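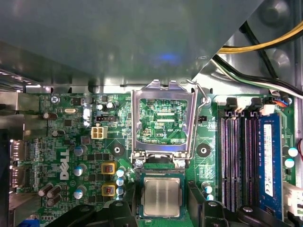 Can a robot arm learn to put a processor into a motherboard socket just from watching people steer it?
Most of the way, as long as the people steering it are allowed to be slow and a bit clumsy.

I got that answer over a very long coffee with the lead researcher on the Kikine project, who asked me to leave names out because the write-up is still with reviewers. Fine by me! I mostly wanted to hear about the clumsy part anyway.

"We started out with beautiful demonstrations," she told me. "Our best operator, smooth as butter, same path every time. We trained on 50 of those and the arm was hopeless. If it was a hair off, it had never seen what being a hair off looks like."

So they went the other way. The next batch came from 12 people, most of whom had never built a PC (one had to be told which side of the chip faces down), and they were told to take their time and fix their own mistakes while the recording kept running. The team ended up with 173 runs they were happy to train on. The messy ones were the ones she kept coming back to – people who came in crooked, backed up and tried again.

I asked what makes a processor so much worse than, say, a memory module.

"A memory module has a slot that sort of helps you," she said. "You get one end in, you push, it lines up. The chip you hold by its edges, level, over those tiny gold contacts, and then you have to let go. Letting go is the hard part. People hover. The policy learned to hover too, which drove me nuts for a month."
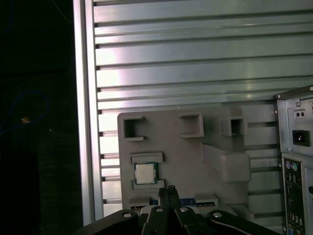 LORKBRIDGE, April

The parts tray is where our talk got properly nerdy. It's a gray molded thing with pockets and ledges, and the processor has its own little spot toward the lower left. I had assumed the socket end was where runs went wrong, and she laughed at me.

"Look at the pick, always look at the pick," she said. "If the fingers close a bit too low on the chip, everything afterward looks like a bad placement. We spent ages blaming the wrong half of the task."

The fix was almost boring. They split each run into 2 stages, pick and place, and scored them separately, with the grip checked before the arm was allowed to move on to the case. They call the scoring scheme Mahmoud, after a café near the lab where it got sketched out, and I'm told the flat white there is excellent.

The wrist camera matters a lot as well. She says the view changes so much between the tray and the inside of the case that an early version treated them like different planets. "You've got metal everywhere, reflections, cables hanging around," she said. "I like that. I don't want a robot that only works on a clean white table."

What about other boards? She wouldn't promise me anything. The Ustatetti group, who work on connectors, have asked to try the same recipe on fan plugs, and she thinks cables will be nastier because they bend. She also wants to rerun the comparison with the smooth operator's data mixed back in, about a quarter of the total, to see whether a little polish helps once the arm knows how to recover.

"My guess is yes," she said, "but I've been wrong on this one twice, so please write down that it's a guess."

Written down! I'll be back in Lorkbridge when the fan plug numbers are ready.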